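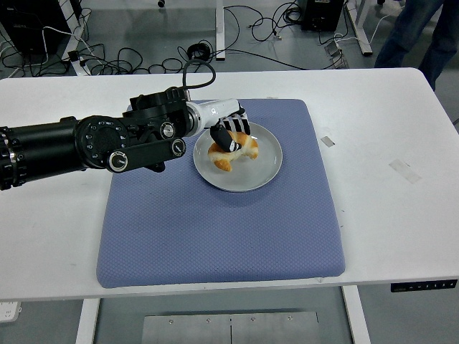

Commercial Kitchen > Tableware > Round Plates

Wasdale Round Plate, White

Wasdale is the plain white round in the Ikdale foodservice range. It is a fully vitrified ceramic plate with a pale grey gloss glaze over a white body, intended for cafes, aged care kitchens, club dining rooms and function venues where plates are washed by machine several times a day. The pattern is open stock. Replacements can be ordered in any month and will match the current body colour to normal production tolerance.

Construction

The plate is roller-formed, biscuit fired, glazed and fired a second time. The foot ring is left unglazed and then ground, so that a stack can be slid along a stainless shelf without scoring the plate below it. The rim is thickened on the underside. Chipping in service occurs mostly where one rim strikes another during scraping and racking, and the added section is placed there. The upper surface runs to the rim without a raised shoulder, giving a larger usable area than a wide-rim plate of the same diameter.

No decal, band or backstamp is applied to the face. The underside carries a small fired stamp with the range name and batch code. Quote the batch code when ordering top-ups for a large existing set.

Use and care

Suitable for commercial undercounter and pass-through dishwashers, microwave ovens and hot holding cupboards. Suitable for oven use if the plate is warmed with the oven. Do not place a chilled plate on a hot deck or under a salamander at full heat. Not for use on gas, electric or induction hobs.

Grey marks on the glaze are metal transfer from cutlery and are not scratches in the glaze itself. They can be removed with a non-abrasive ceramic cleaner. Steel wool and chlorinated scouring powders dull the gloss over time and should not be used. Where marking is frequent, check the cutlery for burrs and check that detergent is being dosed at the rate on the drum label.

Soak dried egg and starch before washing. In hard water areas, a film may build up on the face if the rinse aid runs out; wash with a descaling agent and reset the rinse dosing.

Storage

Stack by size only. Maximum recommended stack height is 36 plates on a flat shelf or in a lowerator. Check the spring tension on older lowerators before loading, as Wasdale is heavier than the Menon plate it commonly replaces. Interleaves are not required for daily use but are recommended for transport to off-site functions.

Specification

Material: vitrified ceramic
Shape: round, coupe profile
Colour: white
Finish: gloss, unglazed foot
Thermal shock: batch tested, oven to water
Edge warranty: 1,000 days against chipping in normal service
Carton quantity: 36
Minimum order: one carton
Lead time over 2,000 pieces: on application

Edge warranty terms

The warranty covers chips to the rim that arise in ordinary handling and machine washing. It does not cover dropped plates, plates used on a hob, or plates decorated by a third party after supply. Keep the chipped piece until the claim has been assessed. Claims are settled by replacement with the same item or, if the size has been withdrawn, the nearest size in the range.

Custom decoration

In-glaze logos in a single colour are available from 300 pieces per size. Artwork should be supplied as a vector file with line weights marked. A fired sample is sent for approval before the run starts. Metallic colours are not offered on Wasdale, as they are unsuitable for microwave use.

Related items

Menon round plate, lighter section, same pale grey glaze
Ikik oval platter, white
Wasdale rimmed bowl
Foam interleaves, packet

Freight is calculated at checkout by carton weight. Breakages in transit must be reported before the carton is discarded.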